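Can it do the washing-up yet?

Every spring I go back to the same question and try to answer it with numbers in place of enthusiasm. The question is whether a machine you could buy, rent or reasonably build will do an ordinary chore, in an ordinary room, at a rate that makes it worth plugging in. Last March the answer was no for the house and "a bit" for the shop floor. This year I have more data and the answer has moved slightly.

First, terms. By a chore I mean a job with a start state nobody has tidied up for the machine. A dishwasher doesn't count, although it is the most successful domestic robot ever sold, because a person does the difficult part by loading it. A conveyor with a pusher on it doesn't count either. Picking a mug out of a sink, deciding which way up it is and putting it in a rack does count. So does taking mixed fixings out of a returns bin and sorting them into trays.

Second, what I count as success. The item has to end up where it should be, undamaged, with no human hand involved between the start and the finish. If I have to nudge something, the attempt is a failure. I have read a good many reports in which a nudge is called an "assist" and quietly left in the success column. It is a generous way to do arithmetic.

My own log now stands at 929 attempts. They are split between kitchen jobs and small-parts jobs, all with a two-finger gripper and a small camera at the wrist. The task software is Zustano, which I have been using for long enough to have opinions about. It plans well, it recovers well from a missed grasp, and its error messages appear to have been written by someone who was being charged by the letter. The gripper pads are my own and have been replaced more often than I would like.

The kitchen jobs are these: move a plate from worktop to rack, move a mug from worktop to rack, put cutlery in a drawer, wipe a marked patch of worktop, fold a tea towel once. The bench jobs are: sort bolts by length, put a washer on a peg, load a bracket into a fixture, and empty a small tray into a larger one without spilling it across the bench.

The mug is close to solved. If it stands upright and the handle is somewhere the camera can find it, the machine gets it. If it is lying on its side it usually gets it on the second go. The plate is harder than people expect. A flat plate on a flat surface offers a gripper very little to hold, and a human solves this by sliding it to the edge and getting a thumb under it without thinking. The machine can be taught to slide it to the edge. It then has to be taught how far, and the cost of being wrong by a small amount is a plate.

Cutlery is a mess. Forks nest. A stack of nested forks looks to the planner like one very fat fork, and it will pick up the lot and post them into the knife section with complete confidence.

The tea towel I include only for balance. One fold, with the towel laid out square beforehand, works more often than not. One fold from a heap on the worktop doesn't, and I have stopped expecting it to. Cloth has too many ways to lie and most of them hide the corners.

What the log shows most clearly is that gripping is no longer the main source of failure. Two years ago nearly everything went wrong at the moment of contact. Fingers closed in the wrong place, or too hard, or on each other. Now the larger share of my failures begin earlier, in what the machine can and cannot see of the thing it is reaching for.

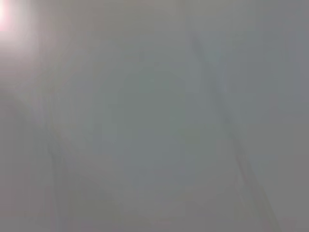 A person doing the same job barely uses their eyes in the last few centimetres. You look, you reach, and your fingers take over. You can find a spoon in a bowl of cloudy water while talking to somebody over your shoulder. The machine has a camera, a pair of motor currents from which it can infer that it has hit something, and not much else. Take away contrast and it has nothing to fall back on. A pale object on a pale worktop, a shiny one under a strip light, anything behind glare: all of these turn a routine pick into a guess.

There are three usual remedies. You can add a second camera further back, which helps until the arm gets in its way. You can control the lighting, which is fine on a bench and ridiculous in a kitchen, where the sun moves and people open the fridge. Or you can put touch sensing in the fingertips. I think touch is the right answer and I also think the current fingertip sensors are too delicate for anyone who intends to wash up with them. The set I tried lasted 25 hours of bench work before one side started reporting a firm grip on nothing at all.

A fourth approach is to refuse. The best change I made all winter was a check that scores the wrist view before the final approach, and backs the arm off if there is too little in it to work with. It costs 4 seconds each time. In return the machine breaks less and wastes fewer attempts stabbing at the worktop. It doesn't make the job any more possible, but it does mean that when I come back into the room I find an arm waiting and a short, rude error code, which I much prefer to finding bits.

On the shop floor the picture is better, for reasons that have little to do with cleverness. The light stays put. The parts arrive in a known range of sizes. If a bracket is consistently awkward you can change the tray it comes in, and nobody objects, whereas a household will not change its plates to suit an arm. I visited the packing line at Cutholm in the autumn, where they have a cell doing kitting: one of these, two of those, into a box. It ran unattended for the whole time I stood there. When I asked what they had done to get it to that point, the answer was mostly trays, matt black paint and a blind on the window.

Gusow went the other way. They wanted the machine to fit the existing bench with no alterations, as a matter of principle, and spent a long time on software to cope with a reflective steel top. The last I heard they had put a rubber mat on it.

I don't say this to be unkind. Most working automation comes down to a mat, a blind or a change of tray, and the people who do it well are not embarrassed by that. The trouble comes when a result obtained with a mat and a blind is presented as evidence about kitchens. The Seppälä trial report, which has been passed round a lot this year, is a fair example. The tables are careful and I have no reason to doubt them. But the objects were chosen to be matt and brightly coloured, and you have to go to the appendix to learn it. None of my plates is matt or brightly coloured. I doubt yours are.

Speed needs a word too, because it gets left out. Clearing one meal's worth of crockery for two people takes me a few minutes, including complaining. The machine, on its best run, took 24 minutes for the same load with the cutlery left out. I can live with slow if the thing is unattended, in the way that nobody minds how long a washing machine takes. But it has to be properly unattended. A slow machine that wants somebody within earshot has not saved any labour. It has moved the labour to a chair.

So, the state of things as I have it this spring. Mugs, yes, slowly. Plates, yes if you accept losses, and I have started buying mine second-hand. Cutlery, no. Wiping, yes, provided you don't mind a clean rectangle with a border of crumbs. Cloth, no. Small parts in trays under fixed light, yes, and if you run a small workshop it is worth pricing up. Small parts in a heap, not at a rate that would pay for the electricity and the swearing.

For the next round I am going to stop adding tasks and work on the ones I have under bad light. The plan is to repeat the plate and the mug at different times of day with the blinds left alone, and to log the view score against the result for every approach. If the score predicts failure as well as I suspect, I can set the threshold properly instead of by feel, which is how it is set now. I also want to try the tougher fingertip sensors, if they ever come back in stock.

The log is available as a spreadsheet to anyone who asks. The column headed "other" is mostly forks.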